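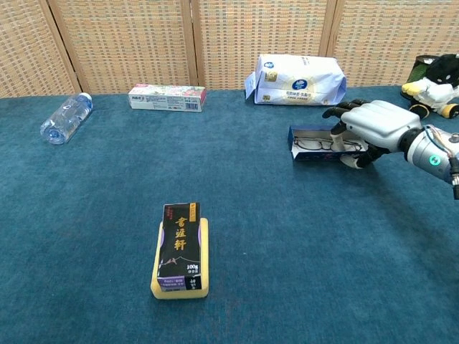 Hand over the open glasses case, carpeted bench, screen in place.

Jul 9, 2019
Tonolden shared workshop, bench project "Estine" (arm and hand)

Purpose of session. To continue the grasp trials on household objects with the hand mounted on the Brister forearm, and to settle the wire routing before the outer cover is printed again.

Bench arrangement. The teal carpet has been retained as the working surface. It was laid in place of the bare board because light packaging slid away at first contact, and the pile holds it adequately. The folding screen stands along the back edge and is to remain there for all trials, so that the background is the same from one session to the next. Members using the bench in the evening are asked to leave the screen where they find it.

Objects. The present set includes the glasses case with the glasses inside, an empty or nearly empty water bottle laid on its side, the toothpaste box, the large white food bag, and the black 100g box stood upright on the yellow sponge. The sponge gives a soft base, and the box is expected to tip if the fingers arrive with any sideways speed. The plush toy is kept at the right by the screen and is not in the trial list at present.

Glasses case. This is the object of most interest to the project. The case is used open, with the glasses folded inside, and the approach is from the right with the thumb pointing down into the case and the lower fingers at its right end. The index and middle fingers are kept extended so that they do not close on the frames. Two questions remain open:

Whether the thumb should touch the inner wall before the lower fingers close, or after. The current sequence closes the fingers first.

Whether the thin metal frames should be taken out for the early trials. The view of the undersigned is that they should stay in, as a hand that can only lift an empty case is of limited use. Colleagues may wish to comment — the margin opposite has been left clear.

Settings. Closing travel is set in the Yook controller at 580 steps for the fingers. A value of 700 was tried on the bare bench in an earlier session and marked the cardboard of a test carton; it should not be used again without the soft fingertip sleeves. Step delay remains at 21 ms.

Wiring. The brown, orange and blue wires still run exposed along the top of the forearm. They are acceptable for bench work, but there is too little slack at the wrist for full rotation, and rotation is therefore limited in software for the time being. The revised cover has a channel for them. The indicator on the wrist section has been left uncovered in the new drawing and must stay visible from the operator's side.

Outstanding work
Print the revised forearm cover, with the wire channel widened by 4 mm.
Order fingertip sleeves in the smaller size.
Repeat the black box trial on the sponge at half approach speed.
Enter the closing sequence for the glasses case in the shared log — both versions, with the settings used.
Ask the workshop office whether the bench may be kept through August.

Power to the arm is to be switched off at the wall at the end of each session, and the emergency stop left pressed in.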